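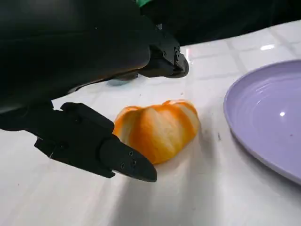
Fig. 1. Black gripper fingers above the table.

Home | Projects | Departments | Contact

Who still rides the bus to Stanham?

I grew up in Lelach, so I've been taking the Stanham bus forever (standing up, mostly!), and for my project I wanted to know who else does. I put 371 paper surveys in mailboxes on both sides of the river in September and got 171 back, which made me ridiculously happy.

Most of the riders who wrote back were over 60 or still in school. The people in between drive, and they had plenty to say about it - the last bus leaves Stanham too early, the Cirnier stop has no shelter, and a monthly pass feels like a lot if you only go in twice a week.
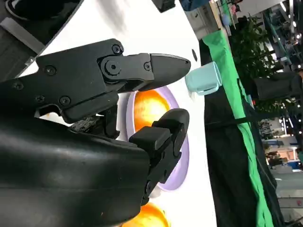 Fig. 2. Pointed fingertip, close up.

My favorite part was reading the comments out loud to my grandmother. One person filled the whole back page with complaints about the Chu Street detour! I'd ask about weekends if I did it again, and I'd print the questions bigger. The full answers are in the appendix, sorted by stop.

We use cookies to improve your visit. Accept | Settings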